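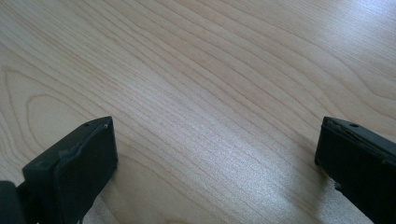

Table en bois clair, détail du plateau.

De : Matúš Havlíček
À : liste Surveillance-Hivernale
Date : 12/12/2024
Objet : Re: Le rapport Lirnstead et les fiches écartées

Chers collègues,

Je réponds au message d'Ashton, que je laisse en entier plus bas pour ceux qui se sont inscrits récemment sur la liste. Je vous prie d'excuser la longueur de mon courrier et aussi mon français, que je relis toujours deux fois mais pas toujours assez bien.

J'ai lu le rapport Lirnstead du début à la fin, annexes comprises. Je partage une partie de la colère d'Ashton. Un réseau de surveillance qui demande chaque hiver aux infirmières de remplir des fiches en fin de poste leur doit au minimum de dire ce que deviennent ces fiches. Or le texte principal parle d'une « base nettoyée » et il faut arriver à la deuxième annexe pour apprendre que 423 fiches ont été retirées, sur un total de 3 914. Le motif donné est « données incomplètes ». Aucun tableau ne permet de savoir quelles rubriques manquaient ni de quels établissements venaient les fiches.

Cependant, je ne peux pas suivre Ashton quand il écrit que la direction du réseau a voulu cacher des cas de grippe. C'est possible, mais nous n'en avons pas la preuve, et l'affirmer sur une liste que lisent aussi des journalistes me paraît imprudent. Je connais une explication plus ordinaire. En octobre, le logiciel de Traltex a été mis à jour et le champ « date des premiers symptômes » est devenu obligatoire. Dans mon établissement, les collègues de nuit ne connaissent souvent pas cette date. Avant la mise à jour, elles laissaient la case vide et la fiche partait quand même. Maintenant la fiche reste en attente, avec une petite icône grise que personne n'avait remarquée chez nous pendant plusieurs semaines. Je ne sais pas si toutes les fiches écartées sont de ce type. Je sais seulement que plusieurs des nôtres l'étaient.

Si cette hypothèse est juste, la conséquence n'est pas petite. Les résidents dont on ignore la date des premiers symptômes sont souvent ceux qui ne parlent plus ou qui parlent peu, donc les plus âgés et les plus fragiles. Les retirer du calcul fait baisser le taux de complications sans que quelqu'un l'ait décidé. Le rapport conclut pourtant à une « saison modérée » et recommande d'alléger le dépistage à l'entrée des services. Je trouve cette recommandation prématurée, et je l'ai écrit à l'équipe de Winthorpe qui coordonne la rédaction. On m'a répondu poliment que ma remarque serait « versée au dossier ». Je ne sais pas ce qu'est ce dossier.

Sur le second point d'Ashton, la comparaison avec l'hiver précédent, je suis tout à fait d'accord avec lui. La définition du cas groupé a changé entre les deux saisons et les deux courbes ne devraient pas se trouver sur le même graphique – ou alors avec un avertissement dans la légende, et pas seulement dans une note en bas de page.

Je propose ceci. Que chaque correspondant ouvre dans Traltex l'onglet « Envois », choisisse le filtre « En attente » et note le nombre de fiches bloquées et la rubrique manquante. N'envoyez aucun nom ni aucune date de naissance sur la liste, s'il vous plaît. Vous pouvez m'écrire en privé et je ferai un tableau par établissement, sans commentaire, que je transmettrai à Winthorpe avec une demande de rectificatif. Si mon hypothèse est fausse, je le dirai ici également.

Une dernière chose : je n'ai pas réussi à ouvrir le fichier joint par Mme Thibodeaux à son message de la semaine passée. Est-ce que quelqu'un peut me le renvoyer en format texte ?

Bien cordialement,
Matúš Havlíček
médecin coordonnateur

Ashton Brunton a écrit :

> Bonjour à tous,
>
> Je viens de finir le rapport Lirnstead et je suis consterné. On nous
> annonce une saison modérée dans les 42 établissements du réseau, soit
> quelque 2 000 résidents, et on découvre en annexe que des centaines
> de fiches sont passées à la trappe. Qui a décidé ? Sur quels critères ?
> Pas un mot là-dessus.
>
> Chez nous, l'hiver dernier n'a rien eu de modéré. Nous avons fermé
> la salle à manger, servi les repas en chambre et rappelé des
> retraitées pour tenir les week-ends. Quand je lis qu'il faudrait
> maintenant alléger le dépistage, j'ai le sentiment que la conclusion
> était écrite avant la collecte. Moins de cas sur le papier, moins de
> tests à payer : la direction y trouve son compte et on nous cache
> la grippe.
>
> Et je ne parle même pas du graphique de la comparaison avec
> l'hiver précédent, où l'on met côte à côte des choses qui n'ont
> pas été comptées de la même façon.
>
> Je suis partisan d'une lettre ouverte, signée par tous ceux qui le
> souhaitent. Qui en est ?
>
> Ashton

Messages récents de la liste
Re: Masques en chambre double, quelle consigne ?
Pièce jointe illisible (Thibodeaux)
Traltex : mot de passe expiré après la mise à jour
Re: Re: Vaccination du personnel de nuit
Compte rendu de la réunion d'octobre
Recherche remplaçant(e) pour les fêtes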